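Tabletop Sorting Notes, Merkis set

README

What this is

A set of written notes and stills on putting small things away on a table. Each entry covers one round: a few loose objects lie on a tabletop, and they end up in or on a container. The containers are ordinary household ones – baskets, plates, trays, shallow bowls. The notes were put together by Milagros Rivas and Florencio Bravo for the Merkis project, and the current version was finished in February.

The set has 2348 entries. They are split into 21 folders by container, so all the basket rounds are together, all the plate rounds are together, and so on. A round that uses two containers is filed under the larger one.

What is in a folder

Each folder has a plain text file called objects.txt, a file called rounds.csv, and a subfolder of stills. The text file lists everything that was put on the table for that folder, with a short name and a material if it is known. The CSV has one row per round with these columns:

round_id – the number of the round within the folder
container – short name from objects.txt
items – short names, separated by semicolons
surface – the tabletop
goal – one sentence saying where things should go
result – done, partly done, or stopped
note – free text, often blank

A typical goal sentence reads "Put the parts in the basket and leave the plate where it is." Goals were written before the round and were not edited afterward, even when the round went differently. Compare the goal with the result column before relying on either one.

Naming

Object names are short and in lower case. Color comes first, then material or shape, then the thing itself: blue round plate, black wire basket, orange block. Where two people used different words, Florencio picked one and changed the rest. The main cases were "push button" (also written as switch, button and key) and "basket" (also written as bin and rack). The old words are kept in aliases.txt.

Electrical parts are named by what they look like. We did not test any of them, and part numbers are not recorded.

Containers with liners

Many of the wire baskets have an open mesh, and small parts can slip through or catch in it. For some rounds a flat board was placed inside the basket first. In objects.txt the board is listed as a separate object, but in rounds.csv it is treated as part of the container and does not appear under items. If you need to tell lined baskets from unlined ones, search the note column for "board."

Plates have no liner. A part counts as on the plate if it rests fully inside the rim. Parts leaning on the rim are marked partly done.

Known problems

The Peñalver folder was written up from memory for the first 30 rounds, and the note column there is thin. We kept the rows but they should not be used for anything that depends on the order of steps.

In the Ikar folder, 3 objects share the short name "small cap." They are different sizes. Milagros has a corrected list, and it will go into the next version.

Surface names are uneven. "Brown table" and "dark table" may mean the same tabletop in the earlier folders. Stills are the better guide.

A few goal sentences mention objects that were never put out. These rows have "not present" in the note column.

Leaving things out

Broken glass, food, medicine and anything sharp were left out from the start. So were batteries. Papers with writing on them were used in a few early rounds, and those rounds have been removed – this is why the numbers skip in the Ivik folder.

Corrections

Send the folder name, the round number and the column that is wrong. Please send one message per folder. Changes are listed in changes.txt, newest first.
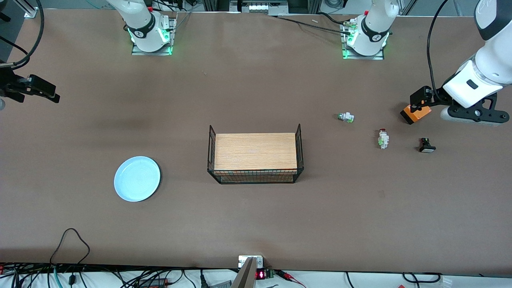

Is the lining board ever counted as an item to be put away?

It is treated as part of the container in rounds.csv, so it does not appear in the items column. Its own entry is in objects.txt.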